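I have been putting off sorting the garden tools since the clocks went back, and this week I finally ran out of excuses. November is when I clean, oil and put away everything with a blade, and the sickles always get left till last. They're awkward. They don't stack, they don't hang nicely next to each other, and whichever one you want has hooked itself round another one.

I came to sickles late. I grew up with shears and a strimmer that never started, and it was only when we took on the Pillton plot (38 paces of nettles and couch grass, top to bottom) that a neighbour there, Katsuhiko Oshima, lent me one of his and showed me how to use it. Low, slow, pull towards you and to the side, and keep your other hand well out of the way! I had the whole path edge done before lunch and I was completely sold. I gave him his back and then, er, bought rather a lot of my own.

So out they all came, onto the white table, which is getting scruffier every year and which I refuse to feel bad about.

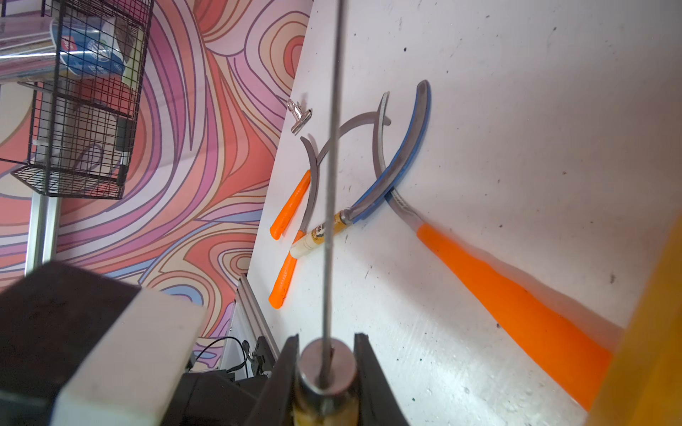

Big orange on the right, the blue-edged one next to it, and the two little ones in their usual tangle.

The big one with the orange handle is the one I reach for when things have got out of hand. It's got the reach for brambles and I don't have to bend so much. The cream wooden handle is my favourite to hold, though – it's still got its little label on and I can't bring myself to peel it off. I use that one for grass and for cutting back the perennials once they've flopped.

The two small ones do the fiddly stuff, round the bean poles and along the edging where anything bigger would have the boards as well.

My routine isn't fancy. Stiff brush, warm soapy water, dry straight away with an old towel, then a bit of fine wire wool on anything brown. After that a few strokes with the stone and a wipe of camellia oil. Wooden handles get linseed, 2 thin coats with a night in between. I do all this with gloves on now, after an incident with a tea towel that I won't go into.

Storage is the bit I still haven't cracked. I tried a bucket of sand (no, they just fall out) and then a row of nails, which was fine until I caught my sleeve. Next I'm going to try a strip of split hosepipe over each blade and a deep drawer. If anyone has a better idea, please leave it in the comments, I've got all winter.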